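Ticket: Glare and uneven gloss on pale gray work surface, Trikville site
Product line: Niltier coated tops
Status: Closed, monitoring

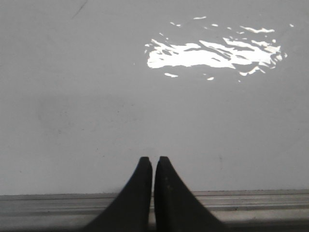 Attachment 1: reflection on the surface, ragged outline, upper right.

Reported problem

Site reports that one of the Niltier tops returns a hard white reflection from the ceiling fixture. The adjacent top, same color and same order, gives a soft reflection with a clean outline under the same fixture. Users working at the affected top say small pale parts are difficult to pick out when they lie inside the bright area. No complaint about stains, scratches or swelling. Requested: find out whether this is a coating fault, and whether the top has to be replaced.

Environment

Top is fixed to a Bortolotti frame, height locked. Single ceiling fixture, bare diffuser, no dimmer. Window on the far wall, blind down during all checks. Cleaning is done by site staff with a general spray and paper towel.

Log

23rd January, entry 1. Attachment reviewed. The reflection is wider than it is tall and breaks into jagged, rippled pieces. A flat coating under a plain fixture should give back something close to the shape of the fixture. Rippling points to either a film lying on the coating or texture in the coating itself. Color away from the reflection looks even. Asked site to leave the surface uncleaned until the next entry.

Entry 2. Site moved the viewing position to the left and then to the right. The bright area traveled with the viewer and kept its ragged edge. This rules out a fixed white mark such as heat damage or a bleach spot. Ruled out on the same basis: spilled adhesive.

Entry 3. Fixture switched off, blind still down, hand lamp held low at one end of the top. Site reports faint waves running the length of the surface and some overlapping arcs. The arcs match the path of a hand wiping. Waves do not.

Entry 4. Residue test. Site cleaned one half only: 100 ml of plain warm water, one drop of dish soap, soft cloth, then a second pass with clean water, then dried with a fresh cloth. Other half left alone. Arcs gone on the cleaned half. Reflection there is less scattered but still has an uneven outline. Conclusion so far: two causes, one on top of the other.

Entry 5. Whole top cleaned by the same method. Spray product withdrawn from this bench. It contains a polish -- the label on site says "with shine" -- and the Niltier care sheet excludes polishes.

Entry 6. Remaining ripple checked against the supplier tolerance. Skotport confirmed by email that slight waviness is accepted on gloss tops if it cannot be seen straight on at 600 mm. Site checked at 600 mm, straight on, fixture off and blind up. Nothing visible. Top is within tolerance. No replacement under warranty.

Entry 7. Lighting. Fixture has the brightest of the three diffuser types fitted in the building. Site exchanged it for the frosted one from the storeroom and moved the bench 24 cm toward the window wall. The bright area is now dimmer and falls behind the working zone for a seated user. Pale parts can be picked out across the full working depth.

Fix applied

1. Polish residue removed with soap and water.
2. Spray product replaced with plain dish soap solution.
3. Frosted diffuser fitted.
4. Bench moved.

Not done

Matting the surface with an abrasive pad was suggested by site. Rejected. It voids the warranty and cannot be reversed.

Open items

Check for residue again in June. If the arcs return, ask who is cleaning the bench and with what before opening a new ticket. A matte mat is available from Skotport if users still find the reflection tiring; order against this ticket number and not as a new request.

Contact the surfaces desk | © Skotport | Back to top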